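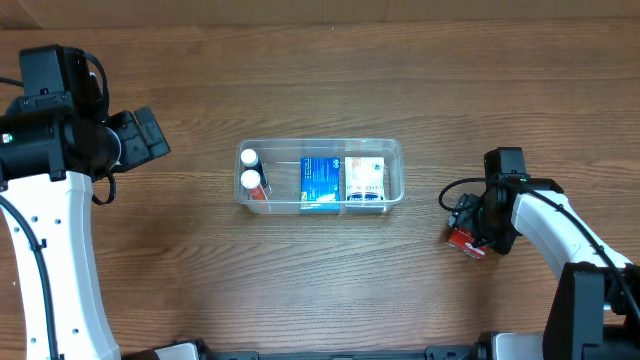

药盒入仓：法丁登共享工坊的双臂装配计划

在法丁登共享工坊，由埃琳达·比利亚努埃瓦（Erlinda Villanueva）主持的“马勒姆”计划已进入桌面整理阶段。该计划自去年9月立项，旨在以工坊现有的加工条件，自行组装一套可在木质桌面上作业的双臂系统，并以家庭常备药品的收纳作为首项任务。

计划组选定药品收纳，系出于对物件差异的考虑。纸盒受力易变形，瓶身圆滑，透明塑料容器的边缘又常与桌面木纹混淆，三者对夹持与识别的要求各不相同。
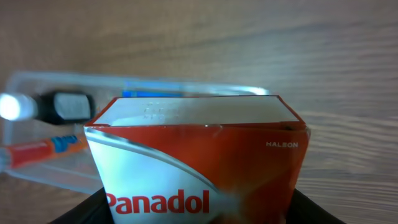
夹持力的设定是现阶段争议最多的环节。比利亚努埃瓦表示，纸盒表面出现轻微弯折尚可接受，但盒角不得压溃，品名亦应保持可读。为此，计划组先后更换了2种指面衬垫，并将闭合过程分为接近与夹紧两段控制。相关参数均记入工坊日志，截至1月13日，日志共有1035条抓取记录。

桌面布置

每轮作业开始前，操作人员须将药品散放于容器一侧，朝向不作统一规定。Hansaplast创可贴、Panadol ActiFast药盒与Vicks VapoDrops润喉糖盒均为常用物件，包装平放时，倒置、侧转皆属允许范围。容器敞口放置，其位置可在各轮之间调整。

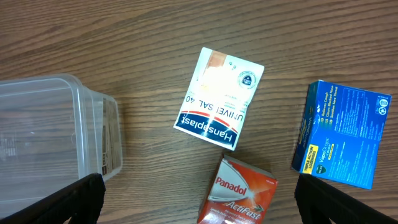
腕部视角与容器边缘

两臂腕部各装有一台小型相机，用于末端对位。透明容器的轮廓在近距离画面中主要依靠边缘的浅色反光辨认，光线变化时误差随之增大。工坊成员莫莱尔（Mollel）负责标定，他主张保留室内原有照明，不另设补光，使系统适应普通家庭的光线条件。

瓶类物件的处理更为谨慎。白色瓶盖在画面中较为醒目，可作为定位参照，但两瓶相邻时，指尖进入的角度受到限制。现行规程要求夹爪在容器上方先行张开，再缓慢下降。

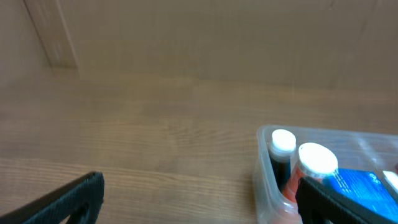

后续安排

计划组拟编制一份装配手册，收录线缆走向、底座固定及腕部相机安装等内容，供布罗尔盖特（Brollgate）工坊复建时参照。手册初稿共19页，现由两地成员分别审阅，线缆固定一章尚待补充图样。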